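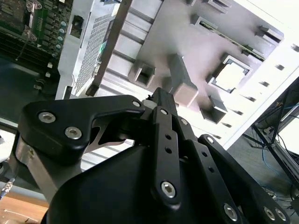
Gripper at an open computer case, Pustness Open Day. View from the wrist camera.

Pustness Open Day

Print this article | E-mail this article

The Pustness Open Day is a public demonstration of robotic disassembly held each October at the Pustness workshop in Grercombe. It is organized by Gellden, a firm that develops handling methods for discarded electronics, and is known mainly for its central event, the computer case demonstration, in which a robot arm fitted with a gripper works on desktop computers with their side panels off. Admission is free, but places at the demonstration bench are limited to 29 per session.

Background

Gellden took over the Pustness building from Šimkus, a maker of sheet metal enclosures, and kept part of the former press hall as a test area. The first open day was a closed event for recyclers and equipment buyers. It was opened to the public the following year at the suggestion of Hartmut Wegener, then head of the test area, and attendance has since reached 2,000 over a single day.

Desktop computers were chosen as the standard workpiece for practical reasons. They are made in large numbers, they share a general layout, and they differ in enough details (latches, clips, drive cages, cable routing) to defeat a fixed program. Gellden uses the term "open-case work" for all tasks carried out after the side panel has been removed. Panel removal is treated as a separate process and is not shown.

Demonstration

Each session lasts 31 minutes. The operator gives a short safety talk, then brings the arm to the bench and starts the first task. Tasks are drawn from a list of eight and include pulling a cable connector, releasing a memory module, lifting out a loose drive, and moving a case by its inner cage. The list is posted at the entrance, and visitors may ask for a particular task if time allows.

The view from a camera at the wrist is shown on a monitor beside the bench. The camera sees the finger links and the part of the case directly ahead of them, and its angle changes with the wrist, so that a case often appears steeply tilted on the monitor. Features that help the operator judge position include the circuit board, the long rail beside the inner cage, perforated panels, and rows of punched slots. Bare white and silver metal is harder to work with. Openings in the chassis can let in strong light from behind, and edges close to them are then difficult to locate.

The gripper has parallel finger links joined to a central palm housing. Narrow finger tips are used for open-case work, where wider ones would not pass between the drive bays and the board. Tip changes are made between sessions with a hex key.

Control

Sessions are run under direct operator control. The operator moves a hand controller and the arm follows at reduced speed. Automatic motion is limited to the approach and the return to the rest position. Gemechu Mamo, who wrote the approach routine, added a stop at a set distance from the case after a gripper link bent a drive cage during a rehearsal. The operator must confirm before the arm goes past this point.

A fully automatic session was tried once, with Aivar Mägi supervising. It completed three of the eight tasks. The remaining tasks were abandoned when the time limit was reached, and the format has not been repeated.

Reception

Trade visitors have generally praised the wrist view and the decision to leave failed attempts in the program. Jaanus Ots, writing in the Grercombe workshop bulletin, called the pace "slow but easy to follow" and recommended the afternoon sessions, when the bench is less crowded. Gediminas Kairys criticized the lack of damaged or corroded computers, which he considered the more usual condition of scrap. Gellden later added a small group of dented cases to the stock.

See also

Open-case work
Šimkus enclosures
Grercombe press hall

Last updated: October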